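Speaker notes - Beverley Wihongi
Buying a robot arm on a small budget
Altholm skills centre, May 2020

Opening (keep it short, they've just had lunch)

Hello everyone. I look after equipment planning for the kitchen-task project at Nillana, and I love this part of the job. Budgets get a bad name! A good one is a list of everything you're going to want at four in the afternoon when the shop is shut.

Ask for hands: who has a quote for an arm in their inbox right now? And who has a line in the same budget for a table?

What the quote leaves out

Our first plan had three lines: arm, gripper, computer. It went back twice. The second time Dela Peña sent it back with one question in the margin - "what will it pick up?" Fair point. We had priced the machine and left out the work.

So we wrote down a day's work first and priced backwards from that. Show slide.

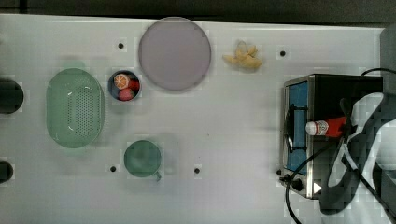
Slide 4: Table set with the plate, fruit bowl, colander, mug and stove, gripper at the right.

Let them look at it for a moment. Talk about how ordinary the things are. A plate and a mug ask very different things of a pair of fingers, and a bottle lying on its side is different again. If your tasks look like this, ask the supplier to quote for the fingers separately, and ask what a spare set costs. We keep 3 sets on the shelf.

The props line

Small money, and it makes such a difference. We put in 200 for props for the first year and treat it as something that gets used up. Buy doubles of anything you really depend on, on the same day if you can, as shops change their colours every season and you'll be hunting for that exact green in November. 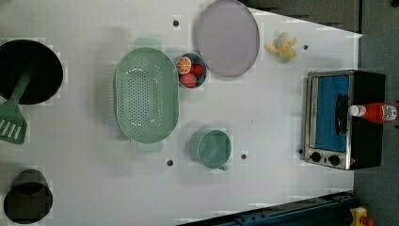 The table itself wants more thought than we gave it. Ours went in at 1,762 with the mounting, and I'd spend it again tomorrow. A pale, plain top, fixed down, with room to lay out a whole task and still reach every corner of it. Measure the reach before you order. Borrow a tape and some cardboard, mark it out on the floor, walk round it.

Then the dull lines, which I'm rather fond of:
Cable and cable ties, more than you think.
Delivery, and someone to help lift.
Staff time for setting up. We allowed some 80 hours and used the lot.
Service cover from year two. Puvia quoted ours as a yearly sum, so ask for that in writing with the end date.

(If running late, skip to the worksheet.)

Worksheet

Hand out the blank sheets. Left column, one task you want done in your first month. Middle, every object it touches. Right, the price, with a question mark if you're guessing - question marks are fine! Ten minutes in pairs, then swap with the table behind you and see what they've missed.

Questions, then tea. Collect the pens.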